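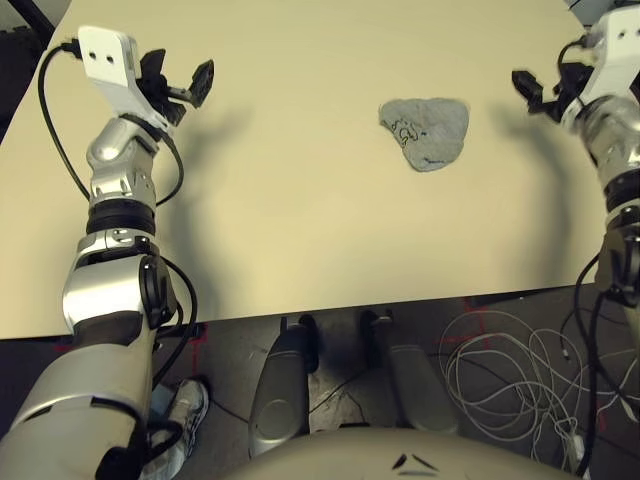

Onidetti Jahresgruppe: Einzelsitzungen dazubuchen oder nicht?
Forum > Coaching und Selbsterfahrung > Erfahrungen mit Anbietern

silvana_f
Themenstarterin
Hallo zusammen,
ich bin seit Mai in der Jahresgruppe bei Onidetti (online, Schwerpunkt Energiearbeit und Intuition). Die Gruppe trifft sich alle zwei Wochen und gefällt mir gut. Jetzt bekomme ich das Angebot, eine Einzelsitzung dazuzubuchen, 90 Minuten für 265 Euro. Man soll damit "Blockaden lösen, die in der Gruppe keinen Raum haben".
Ich schwanke. In der Gruppe komme ich selten dran, weil ich eher still bin. Andererseits ist das für mich viel Geld. Hat das jemand von euch gemacht und würde es wieder tun?
Viele Grüße
Silvana

Bronwyn T.
War im letzten Durchgang dabei und habe eine Einzelsitzung genommen. Fand ich gut. Die Leiterin war vorbereitet, wusste noch, was ich in der Gruppe erzählt hatte, und hat nicht ständig auf die Uhr geschaut. Es ging bei mir um den Auszug der Kinder und was danach kommt. Ich habe mir hinterher drei Seiten aufgeschrieben und lese da heute noch manchmal rein.
Ob es den Preis wert ist, muss jeder selbst wissen. Ich hatte ein konkretes Thema. Ohne Thema würde ich es lassen.

morholm_wanderer
Sehe ich anders. Du bezahlst doch schon die Gruppe. Wenn die Stillen dort nicht drankommen, ist das ein Problem der Leitung und sollte in der Gruppe gelöst werden. Dass man dir dafür extra etwas verkauft, finde ich nicht in Ordnung.
Frag doch erst mal, ob es eine feste Redezeit pro Person geben kann. Bei uns in Morholm hatten wir im Meditationskreis eine Klangschale, die weitergegeben wurde, und wer sie hatte, war dran. Hat gut geklappt.

silvana_f
@morholm_wanderer: An feste Redezeiten habe ich noch nicht gedacht. Online ohne Klangschale halt reihum. Ich frage mal.
@Bronwyn T.: Ein konkretes Thema hätte ich schon. Es geht um die Arbeit und ob ich Stunden reduziere. Hast du die Sitzung über Video gemacht oder vor Ort?

Bronwyn T.
Über Video. Vor Ort geht auch, war mir aber zu weit. Die Aufzeichnung bekommt man per Link, der war bei mir aber nur 5 Tage gültig. Also gleich herunterladen, falls du sie behalten willst. 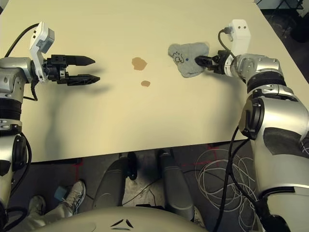 Zwei Roboterarme über einem hellen Tisch

zane_z
Ich habe vor längerer Zeit das große Paket gebucht, 8 Einzelsitzungen. Rückblickend zu viel. Die erste und die zweite waren stark, danach haben wir uns im Kreis gedreht. Ich hatte zwischen den Terminen zu wenig Zeit, irgendetwas umzusetzen, und kam jedes Mal mit denselben Sätzen an.
Mein Rat: eine Sitzung nehmen, dann mindestens vier Wochen Pause. Und vorher schriftlich klären, was bei Absage passiert. Ich war einmal krank und der Termin war weg, ohne Ersatz.

Bronwyn T.
Das mit der Absage war bei mir anders. Ich konnte am Vortag problemlos verschieben.

zane_z
Am Vortag vielleicht. Ich habe morgens um halb acht mit Fieber abgesagt.

Bronwyn T.
Gut, das ist kurzfristig. Den Platz kann sie dann ja auch nicht mehr vergeben. Ich arbeite selbst mit Terminen (Fußpflege) und handhabe es genauso.

zane_z
Bei Fieber hätte ich trotzdem etwas Kulanz erwartet. Aber lassen wir das, hilft Silvana nicht weiter.

TaneP
Noch ein anderer Gedanke. Bei der Frage, ob du Stunden reduzierst, brauchst du womöglich jemanden, der sich mit Arbeit und Rente auskennt. Ich habe nichts gegen Energiearbeit, ich mache selbst jeden Morgen meine Übungen nach dem Henare-Buch. Aber ausrechnen, ob das Geld reicht, muss man separat. Ich habe das damals in der falschen Reihenfolge gemacht, erst gekündigt und dann gerechnet.
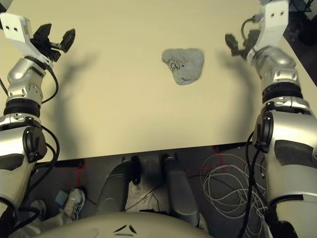 Das Rechnen hat dann meine Frau übernommen, an einem Abend mit Kontoauszügen und Taschenrechner. Es ging knapp auf. Mit dem Ergebnis in der Hand wäre das Gespräch bei der Beraterin ein anderes gewesen, da hätte ich über die Angst vor dem Chef reden können und müsste nicht die ganze Zeit über Geld reden.

silvana_f
Danke Tane, das leuchtet mir ein. Ausgerechnet habe ich es tatsächlich noch nicht richtig. Nur so überschlagen.

Delwyn_K
Moderation
Kurzer Hinweis: Erfahrungsberichte zu Anbietern sind hier erlaubt, aber bitte keine Namen von Leiterinnen und keine Rabattcodes. Ich habe einen Beitrag mit Code für die Sorkari-Onlinekurse entfernt.

morholm_wanderer
Sorry, der war von mir. War nett gemeint.

silvana_f
Rückmeldung: Ich habe in der Gruppe nach festen Redezeiten gefragt. Drei andere wollten das auch, ab dem nächsten Treffen geht es reihum. Die Einzelsitzung buche ich vorerst nicht. Erst rechne ich die Teilzeit durch, dann sehe ich weiter. Die Absageregelung lasse ich mir trotzdem schon mal schicken.

zane_z
Klingt vernünftig. Schreib mal, was in der Regelung steht, würde mich interessieren, ob sie die geändert haben.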